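나눔부엌 소식: 도마와 조리도구 통을 정리했습니다

글쓴이: 파르자드 호스라비(Farzad Khosravi)
2019년 3월 26일

프란데일(Pranddale) 나눔부엌을 이용하시는 여러분, 안녕하십니까. 저는 지난 10월부터 부엌 물건을 맡고 있는 호스라비입니다. 한국어로 소식을 쓰는 것이 아직 조금 어렵습니다. 틀린 표현이 있으면 부엌에서 만날 때 알려 주시면 감사하겠습니다.

이번 소식은 조리도구에 대한 것입니다. 겨울 동안 서랍 하나에 주걱, 국자, 거품기, 계량컵을 모두 같이 넣었습니다. 그래서 서랍이 잘 열리지 않았고, 거품기의 철사가 서랍 위쪽에 걸리는 일이 자주 있었습니다. 타데오 아란시비아 님이 수업 준비를 하다가 서랍을 빼서 바닥에 놓고 물건을 찾은 적도 있습니다. 저도 그날 옆에서 같이 찾았습니다.

그래서 자주 쓰는 도구는 서랍에 넣지 않고, 칸이 세 개 있는 회색 통에 세워 두기로 하였습니다. 통의 자리는 조리대 위입니다. 탁자에서 요리하는 날에는 통을 탁자로 옮겨도 됩니다. 끝나면 조리대로 다시 가져다 놓아 주십시오.

나누는 방법은 이렇습니다. 왼쪽 칸에는 실리콘 주걱과 뒤집개, 거품기를 넣습니다. 오른쪽 칸은 나무 숟가락의 칸입니다. 나무 숟가락은 손잡이가 아래로, 둥근 부분이 위로 가게 꽂아 주십시오. 가운데 칸은 일부러 비워 두었습니다. 요리하는 분이 그날 가져온 자기 도구를 잠시 꽂는 곳입니다. 집에 가실 때 잊지 말고 챙겨 가십시오. 작년에 남은 도구가 아직 상자 하나에 있고, 주인을 찾고 있습니다.

씻은 도구는 행주로 닦은 다음에 꽂아 주십시오. 통 아래에 물받이가 있지만 깊지 않습니다. 물받이는 부엌을 마지막으로 쓰는 분이 한 번 비워 주시면 좋겠습니다. 나무 숟가락은 물에 오래 담그지 마십시오. 라빈드란 로보 님이 한 달에 한 번 기름을 발라 주시는데, 물에 담가 두면 그 수고가 없어집니다.

다음은 도마입니다. 큰 플라스틱 도마에 칼자국이 많이 생겼습니다. 가는 자국이 한쪽 방향으로 아주 많고, 길고 곧은 자국도 몇 개 있습니다. 바꾸자는 의견과 더 쓰자는 의견이 모두 있었습니다. 마누체르 타헤리 님은 표면을 갈아서 쓸 수 있다고 하셨고, 키아누시 팔라히 님은 새로 사는 것이 낫다고 하셨습니다. 저는 두 분의 말씀이 다 맞다고 생각합니다. 우선 이 도마는 빵과 씻은 채소에만 쓰기로 하였습니다. 고기와 생선은 싱크대 아래에 있는 다른 도마를 사용해 주십시오.

새 도마는 길이가 50센티미터쯤 되는 것을 찾고 있습니다. 그보다 길면 싱크대 안에서 씻기가 불편합니다. 좋은 가게를 아시는 분은 부엌 게시판에 적어 주십시오. 쓰지 않는 도마를 주시는 것도 환영합니다. 다만 나무 도마는 이미 충분히 있습니다.

도마를 씻는 방법도 다시 적습니다. 칼자국이 있는 면은 솔로 자국의 방향을 따라 문지르고, 그다음에 반대 방향으로 한 번 더 문지릅니다. 헹군 뒤에는 세워서 말립니다. 젖은 도마를 검은 천 위에 눕혀 두면 천에 얼룩이 남고, 그 천은 세탁이 쉽지 않습니다. 솔은 수도 옆 고리에 걸려 있습니다.

서랍에는 이제 계량컵과 국자, 감자칼만 있습니다. 깡통따개는 아직 찾지 못했습니다. 혹시 가방에 같이 들어갔는지 한 번 보아 주시기를 부탁드립니다.
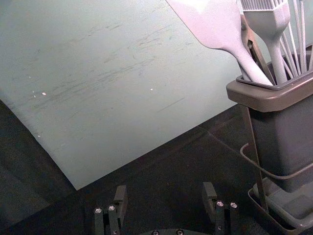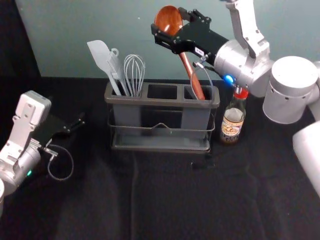 칼자국이 많은 도마(첫 번째 사진)와 세 칸짜리 조리도구 통(두 번째 사진)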